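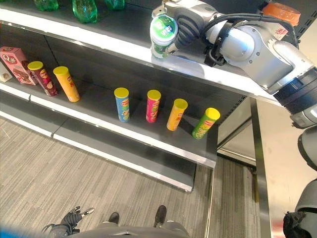

Progress report to the Vundholm Fund
Cheon Street Community Grocery and Cooking Program
May 31, 2024

Dear friends at the Vundholm Fund,

I have put off starting this letter for a week, mostly because the spring has been so full that I didn't know which end to pick it up from. So I'll begin with the part you asked about when we spoke on the phone, which was the cooking classes, and work my way back to the shop and the money after that.

The classes are going well, better than I let myself hope for when I wrote the application. We have had 31 sessions since your grant came through in September, all of them in the kitchen behind the shop. The soup evenings filled up first, and then the bread mornings, which I had expected to be the other way around. A good many people come to more than one. There is a father and his teenage son who started with dumplings and have been to nearly everything since, and the son now stays afterward to ask me about knives, which he is very serious about. In all, 77 different people have taken at least one class. We had promised you 60, so I am very glad to be able to write that down.

What didn't work was the lunch class for new parents. I still think it is a good idea, but we picked a time of day that suited us and didn't suit them, and after four tries with two or three people in the room we stopped. I would like to try it again in the fall, a little earlier in the morning, with the back room open so that the babies can be on the floor where everyone can see them. If you have funded anyone who has done this well, I would love an introduction.

Now the shop. We kept the member prices on staples (rice, beans, flour, oil, oats, eggs) where they were all winter, and I know this was something your board cared about. It was not easy in February, when eggs went up twice in one month and I spent a lot of evenings at the table with the Pruller price list and a pencil. We covered the gap out of the staples line in your grant, as agreed, and used $1,510 of it for eggs alone. Flour and rice came in under what I had planned, so the line as a whole is still in good shape.

Our Tratari delivery moved from twice a week to once a week in March. I was worried about the greens, and I was right to be, because the first two weeks we threw out more spinach and lettuce than I like to think about. We have since changed what we order. There is more cabbage, more carrots and more squash, and the tender things come in smaller amounts and go up front by the door where people see them first. The cooking classes have helped here too. If there is a lot of cabbage, we teach cabbage. One of our regulars told me she had never cooked one in her life before April and now she buys one every time she comes in, and asked could we please find smaller ones as there are only two of them at home.

The recipe cards are finished and printed. We made 800, in English, Korean and Spanish, and they sit in a rack beside the register for anyone to take. The lentil soup card runs out fastest. I have put a set in the envelope with this report, and I apologize in advance for the cornbread one, where the oven temperature is missing from the Spanish side. It is 400 degrees. We are writing it in by hand until the next printing.

On spending, the full sheet is attached, and I'll only mention two things. The used stove cost less than budgeted, but the hood above it needed a new fan, so the two together came out almost even. And we have not yet touched the money for the second-hand cooler. The one we have is noisy but holding its temperature, and I would rather wait and buy a decent one than hurry. With your permission I'd like to carry that amount into the next period.

For the months ahead, we plan to keep the classes going at the same pace through the summer, with more cold dishes while the kitchen is warm, and to start a short series on cooking for one, which several of our older members have asked for. I will also be looking for a second person who can teach, so that a cold or a family visit on my side doesn't mean a canceled evening, as happened twice this spring.

Please do come and visit if you are nearby. Bread mornings are the nicest, and there is always a loaf to take home.

With warm thanks,

Ha-neul Song
Program Coordinator

Attached: spending sheet, class list, recipe cards (one set)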